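Our group picked noise. More exactly, we picked the noise inside our own study building at Pelupessy, where all three of us have spent far too many evenings trying to read while someone two tables away explains their holiday. We wanted to know when it gets loud, where it gets loud, and whether people mind as much as we do. What a good topic it was! We'd never have guessed how much there is to find out about one building.

## 1. How we started

Despina Pop had the first idea, which was to walk round with a sound meter and write down numbers. We tried it for one afternoon and learned that the moment you hold up a sound meter, everybody whispers. So we switched to small loggers that could be left on a shelf. We borrowed a set of the Tekham ones from the physics store and put them in the reading hall, the stair landing, the group room and the long open office on the second floor.

Each logger took a reading once a minute. By the end we had 3,480 usable readings, plus a batch from the stair landing that we threw out after finding the logger had been moved behind a radiator (the clanking was very regular, which is how we spotted it).
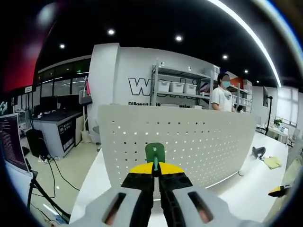

The second half of the project was a questionnaire. We asked people to rate how noisy their spot felt on a scale from one to five, to say what sort of noise it was, and to tell us what they were working on. We got 18 full answers, which is fewer than we'd hoped for, but they were lovely answers. One person filled both sides of the sheet with thoughts about crisp packets.

## 2. What the readings showed

The reading hall was the quietest room, as you'd expect, but only until four in the afternoon. After that it crept up steadily and by half past five it was level with the open office. We think this is the time when people finish lectures and come in to meet friends before going home.

The open office surprised us most. It has a steady hum all day from the ventilation, so it never drops as low as the hall does. But it hardly has any peaks either! Someone dropping a book in the hall stands out like a firework on the graph. In the office the same sort of sound nearly vanishes into the hum.

The group room was loud whenever it was booked and almost silent when it wasn't. We probably could have guessed that one.

## 3. What people told us

This was our favourite part. We laid the ratings next to the readings for the same hour and they didn't match well at all. People in the hall gave higher noise scores than people in the office, even at times when the office was measurably louder. When we read the comments, the reason seemed clear enough:

- Speech was the top complaint by a long way, mainly half-heard conversations.
- Typing and clicking came next, but only from people who were reading.
- Hardly anyone mentioned the ventilation. Two people said they liked it.

Despina read up on this and found that speech you can partly follow is harder to ignore than a sound with no words in it. Our little survey fits that very nicely, though it is far too small to prove anything. 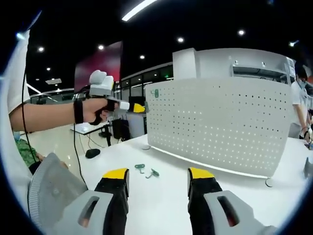
We also asked what people do about it. Most put headphones on. A few move seats, and one person goes home, which we felt was a bit sad for a building meant for studying in.

## 4. Things we would do differently

We would run the loggers for longer. Ours covered one ordinary stretch of term, and we'd love to compare it with November, when the deadlines pile up and every seat is taken. We would also check the loggers against each other on the first day instead of the last. When we finally did that, the one from the group room read slightly high, so we had to correct all 993 of its readings afterwards in the spreadsheet. (It took one formula. Working out the formula took an evening.)

The questionnaire needs a better question about headphones too. Somebody wearing them can't really say how noisy the room is, and we only thought of that once the sheets were back.

## 5. Suggestions for the building

1. Put a sign at the hall door asking people to meet friends downstairs after four.
2. Open the group room for drop-in use when it isn't booked.
3. Leave the office ventilation as it is, please!

The full tables and graphs are in the appendix, along with the questionnaire and the blank logging sheet for anyone who'd like to try the same thing in their own building.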